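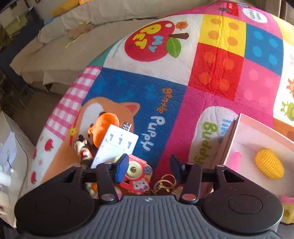 Round Patchwork Floor Cushion, "My Pet" Print
Item no. 2198
Supplier: Dirport
Range: Gorano children's seating

Overstuffed round floor cushion in printed fabric, for playrooms, reading corners and waiting areas. The print is a patchwork of colored squares with a large red apple and the words "My Pet". Polka-dot squares and cartoon animals fill the space beside it, including a puppy on a royal-blue panel lettered "Gentle Puppy".

Specifications
Diameter: 26 in.
Cover: printed fabric, one pattern only
Pack quantity: 2
Assembly: none

Use
Place on a dry, level floor away from heaters. The top gives under load and takes the shape of what is put on it – small toys, key chains and figurines will settle toward the middle. Clear these before anyone sits down. The cushion is not a step or a climbing aid.

Care
Spot clean with a damp cloth and mild soap. Do not bleach, iron or tumble dry. Air dry flat, turning once. Long exposure to direct sun will fade the print.

Ordering
Sold by the pack. Single cushions are available as replacements only, on request to Elba Espinoza in customer service. Orders received by noon on Thursday ship the same day. Toys and small accessories are not included.

Related items
Cluvier storage cube
Bravo play mat, folding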